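Search this site Enter keyword Go
Work with us > Paid trials > Kitchen assistance

Call for participants: trial users for the Polside kitchen arm service

Vunstead invites applications from adults who cook at home to take part in a paid evaluation of Polside, its kitchen arm service. Participants will plan table-clearing and serving tasks in a simulated kitchen and report on how clearly the controls are explained. Six places are available.

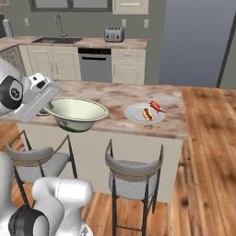
Simulated kitchen: the gripper at the rim of a bowl, with a plated hot dog alongside.

Each participant will attend 3 sessions at our Windstead office and will receive a single payment of £386. No technical knowledge is required. Applicants must be 18 or over and able to use a keyboard and mouse, with or without adaptations.

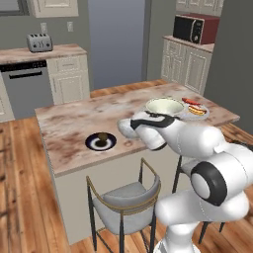
The arm reaching across the island, with bowl and hot dog on one plate.

Applications should be made on the standard form, quoting reference 56, and must reach the Trials Office by noon on the last Friday in October. Employees of Vunstead and of its partner Sangkhawat are not eligible.

Filed under: Vacancies and trials, Home robotics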